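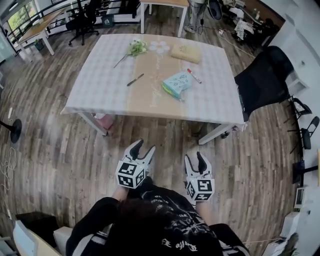
The case for a bowl on every shared table

A shared table has two jobs, and most guidance on tidying treats them as one. The first is to provide a work surface. The second is to hold small items between uses: pens, wrappers, decorations, whatever was in someone's hand when they sat down. The second job takes over the first unless it is given a fixed amount of space. My position is that the space should be a container, that the container should be soft and open, and that the tablecloth matters more than is generally admitted.

The usual alternative is the clear-desk rule. I worked under one at Sirholm, in an office with 77 shared tables, and the rule produced full drawers. Items left the surface at the end of the day and came back the next morning in a different order. Retrieval took longer than before. A rule that moves clutter to a place with a lid has only changed the location of the problem, and it has added a step.

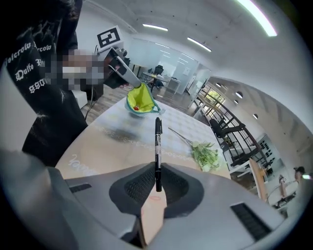
Container choice is mostly a question of wall height. If the wall is taller than a pen is long, small things sink and are forgotten; if it is very low, they roll out when the table is bumped. I prefer a shallow bowl shape in fabric. The yellow-green one with the teal outer edge is the sort I mean: the rim can be gripped from one side, and a small red item inside stands out against the lining color. Hard bowls perform the same function but are noisy on a bare top, and they chip. Trays are acceptable for flat goods. They are poor for anything round.

The container should also be emptied on a schedule. Weekly is sufficient for a table used by a few people. During the Turnham refit, which ran through December, we emptied ours daily and gained very little from it. 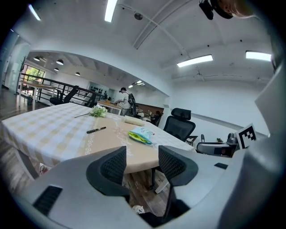

M. Arellano
Contributing editor, storage and interiors

Surface pattern is the neglected variable. A checkered cloth in white and pale beige gives strong contrast to a black pen and to a snack bag in light blue and yellow-green. It gives almost none to white flowers, which depend on their leaves to be noticed at all. A center band in tan helps, provided pale items are placed on it. I would go further and reserve the band for decoration, leaving the checks on both sides for work. The division costs nothing and needs no label.

Some readers will object that a cloth has no place on a working table. It slides, it must be washed, and writing on it is unpleasant. The first two points are manageable with clips and a spare. The third is correct, and a writing pad solves it.

Where I will not compromise is the edge. Items near an edge end up on the floor, and items on a wood-look floor are difficult to see. A clear margin of 3 inches on all sides is adequate.

Related
Selel storage notes: drawers, dividers and depth
Round tables and the problem of the middle
Washing schedules for table linen

Last updated: Jul 18, 2018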